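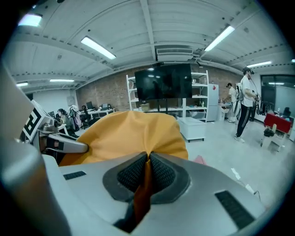
Sleep and Part-Time Work Among Students in Grerkwood

Keisha Montoya
Supervisor: Ebony Katene

1. Introduction

Many students at our college have a job in the evening. In my own class I often hear that people are tired in the first lesson. I wanted to learn if the students who work sleep less than the students who do not work.

2. Method

In March I gave a paper questionnaire to students in the Bellamy building and in the library. I received 73 answers. The questions were about bedtime, time of waking up, and hours of paid work in one week. Each person needed 2 minutes to fill it in. I did not ask for names.

3. Results

Of the 73 students, 23 had a paid job. They slept on average 60 minutes less on school nights than the others. The difference was largest on Friday morning, after the late shift at the shops in Prukville. On weekends I found almost no difference.

4. Discussion

The group is small, and people do not always remember their bedtime well. Also, I did not ask about travel. Some students who work live far away in Tromer and must take the early bus, so the job may not be the only cause. A sleep diary would give better data than a questionnaire.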